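What I'd Budget For Before Buying a Second Arm Station

Budget season is creeping up on us again, and my inbox is filling with "should we just buy another one?" messages, so I'm putting my answer in the newsletter where I can point people to it.

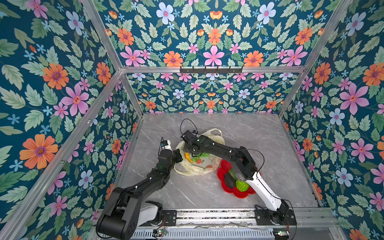 Start with the job, then the shopping list

Our job is produce. Fruit on a plate, a shopping bag with loop handles, two arms, and the fruit has to end up in the bag. It sounds like the easiest thing in the world until you price it. A thin plastic bag won't keep its mouth open for you, so you really want one arm looking after the bag and the other free for the fruit. That's two arms before you've bought a single screw, and I've seen more than one plan that budgeted for one arm and a lot of hope.

So before you ask me for a quote, write down the most annoying object your station will ever have to handle. Ours is the bag. An avocado is friendly by comparison (smooth, firm, holds still if you're polite to it), and a custard apple is all bumps. If your worst object is soft or floppy, plan for two arms. If it's a box, you may get away with one, and I'll be jealous.

The frame costs less than you fear

Aluminum extrusion is my favorite line on the whole sheet. We order ours cut to length from Flengate, and the last order came to $842 with brackets and a bag of spare fasteners that I'm very glad we paid for. You can get it cheaper if you cut it yourself. I did that once. The corners were not square and I heard about it for months.

Put both arms on one rail if you can. Ours run along the front edge, each on its own black mounting plate, and having them on the same piece of metal means that when the rail gets moved, they move together. Add the plates to your sheet as their own line! They were missing from our first budget entirely.

The little stuff adds up fast

I got two quotes for the small parts this spring, one from Otura and one from Farquharson. Otura was lower on cables and Farquharson was lower on cameras, and the totals landed so close together that I went with whoever answered email faster. Things I'd put on the list from day one:

Spare wrist cameras, at least one per station
Extra cable in the lengths you use, plus one size longer
Replacement gripper fingers
Spare control boards and the short wires that go with them
A hook rack for the crossbar
Wallpaper and a floor covering

Yes, wallpaper. We have big pink and orange flowers on three walls and a marble-look floor, and I like having a few different backgrounds to swap between so the arms don't get used to one plain gray box. A roll is cheap next to everything else on the sheet, so buy several and let people argue over the pattern.

About cable: leave slack. The wrist cables on our arms loop up and over, and you need that extra length when an arm reaches across the plate. Measure with the arm stretched out, then add more than feels sensible.

Groceries are a real line item

We spend roughly $90 a month on fruit, plates and bags. Bananas go first, avocados have their one good afternoon, and the bags get tired and crinkly. I used to put all this on my own card and forget to claim it – please don't do that. Give it a line, give it a name, and your future self will be much less grumpy in May.

Buy now or wait?

Grevura has offered us a bundle at $1,249 that covers the rail, plates, boards and wiring for one station, arms not included. Lead time is seven weeks. I think it's a decent deal if you're starting from nothing, and a poor one if you already have a drawer full of brackets like we do. My plan is to hold off, keep the current station busy, and put the money into spares first. A second station that's waiting on a cable is just expensive furniture.

If you have a sheet of your own, send it over and I'll swap you mine. I'd especially love to know what people are paying for gripper fingers.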